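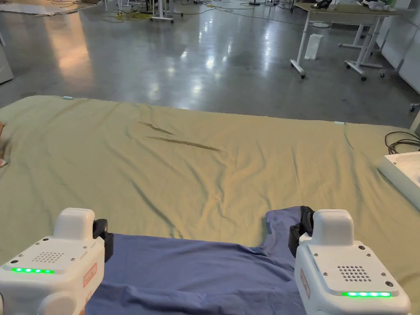 The Summer I Stopped Buying Clothes

My closet rod came down in August, at 2 in the morning, with a noise like somebody driving a truck through the bedroom wall. I lay there for a minute with my heart going, then got up and looked at the pile. It came up past my knees. At the bottom was a dress with the tags still on, from a wedding I didn't even go to.

So I made a deal with myself. No new clothes for 12 months. Socks and underwear were allowed (I'm not a monster), and so was anything a friend gave me for free. Everything else was off the table.

I should say that I'd always thought of myself as a pretty modest shopper. Then I sat down with my bank statements and a cup of coffee and added up the year before. $1,416. And that was mostly small stuff! Twenty bucks here for a top, a pair of sandals there, a cardigan from the Majali outlet that I bought purely to get over the free shipping line. I couldn't have told you where half of it was.

The first few weeks were easy, the way the first few weeks of anything are. I felt terrific. I told everyone at work. I unsubscribed from the Zarnum emails and then, I'll admit it, went looking for them in the spam folder to see what was on sale.

October was harder. The weather turned, and every window on Stukositz Avenue had a coat in it that I was sure would change my life. I started walking home the long way, past the dry cleaner and the tire place, which added ten minutes and probably did my legs some good.

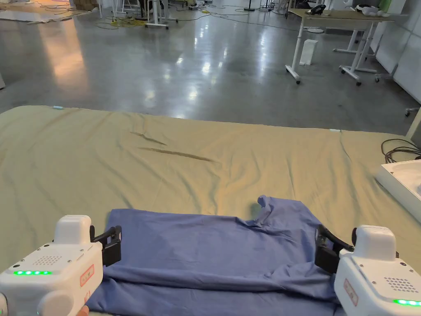
Learning to mend, badly

What got me through the winter was a mending night at Kitura, a little fabric store two bus stops from my apartment. It's run by Reiko Tsuji, who has been sewing since she was six and has no patience for people who say they can't. I told her I couldn't. She handed me a needle and my own coat and went off to help somebody else.

My first patch looked like a bandage put on by a toddler. The second one puckered. By spring I could darn an elbow and sew on a button that stayed on, and I had found out that most of what I'd been calling "worn out" was one loose seam away from fine. Reiko thinks people toss things because they never look at them up close. She may be right. I had a favorite pair of jeans in the donate bag over a zipper pull, and the fix was a paper clip and then, once I got around to it, a real pull from her odds and ends drawer.

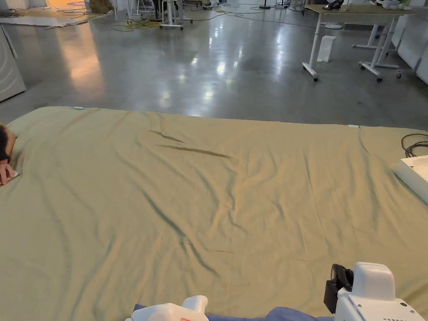
I also got much better at laundry, and I wish I'd done that years ago. Cold water for pretty much everything. Shirts inside out. Half the soap I used to use, and sweaters dried flat on a towel. My black T-shirts are still black, and I've had some of them since my last job.

Did I cheat? Once. I bought a raincoat at a gas station on the way to my sister's, in a storm, and I still have it and it's still ugly. I've decided it counts as safety equipment.

The year ran out a while ago and I've bought three things since, one of which was a second-hand sewing machine. The closet rod is back up. The wedding dress went to my neighbor's niece, tags and all, and she wore it to her graduation and spilled punch down the front of it. I told her cold water, right away, and don't rub.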